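Varkel Overhead Cable Kit for Humanoid Robots
Part no. 571

The Varkel kit carries power and data lines from the ceiling to the head unit of a full-size humanoid, so the robot can bend, crouch and turn in a small room without stepping on its own wiring. It is sold for training rooms, test bathrooms, mock kitchens and other tight cells.

What's in the box
Ceiling anchor plate with swivel
Cable sleeve, cut to order
Head-side strain relief clamp
2 spare clamp inserts
30 hook-and-loop ties
Printed setup card

Setting up
Mount the anchor plate to a joist or a rated ceiling bracket. Do not hang it from drywall. Place it off to one side of the main work spot so the bundle runs to the head at a slant and stays out of the arms' reach.

Put the robot in the lowest pose the job calls for before you set the cable length. For bathroom work, this is usually a deep crouch with the torso pitched forward and one arm near the floor. Leave enough slack that the head can turn both ways in that pose, then close the clamp. Stand the robot up slowly and check that the extra length hangs behind the shoulder.
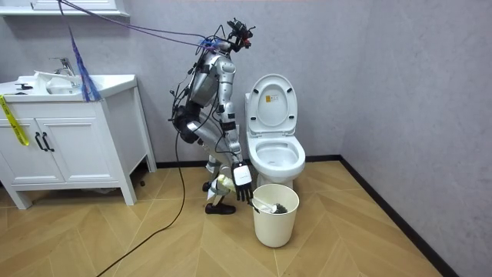
Low-pose check at the toilet, brush in hand. Purple bundle runs from the head unit up toward the ceiling at left.

Any line that leaves the robot at the hip should be run across the floor on the side away from the task. Keep it clear of the feet, and tape it down where people walk. The kit does not include floor covers. The Cliton low-profile cover fits most single lines and is sold separately.

Care
Look over the sleeve at the start of each shift. Wipe it with a damp cloth after wet-room work and let it dry before the robot is powered up. Cleaner with bleach will stiffen the sleeve over time.

Every 5 weeks, open the head clamp and check the insert for cracks. Replace it if the cable slides when pulled by hand. The swivel is sealed and needs no grease. If it grinds or sticks, replace the whole plate.

Fit
Works with the Owusu head bracket and most flat-top sensor mounts. Not for outdoor use.

Ordering
Ships from our Plostport warehouse. Please give the ceiling height and the robot's standing height with your order. Cut sleeves cannot be returned.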